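About Contreras

Contreras is a family-owned supplier of countertops and kitchen surfaces. The company was established by Eustaquio Varela as a small cutting shop and now serves homeowners, builders and property managers from 2 locations, Pluvel and Himell.

Our work covers measurement, cutting, edge finishing and installation. Each order is assigned to one project manager, who remains the customer's contact from the first visit until the final inspection. Noemí Becerra directs the Pluvel shop, and Itzel Gallegos is responsible for Himell, where the slab yard holds up to 400 slabs of marble, granite and quartzite.

Customers are invited to choose their own slab before cutting begins. Veining differs from one block to the next, and a small sample cannot show how a full counter will look. Visits to the yard are by appointment – Saturday mornings are reserved for homeowners.

Contreras employs 100 people. New cutters complete a two-year training program under Maricruz Huerta, and the company closes both shops for one week each July for machine maintenance.
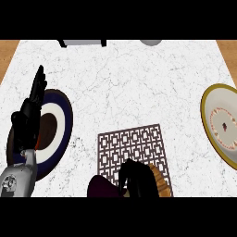 Requests for estimates should include a simple sketch with wall lengths and the position of the sink. The Pluvel office replies to all written requests.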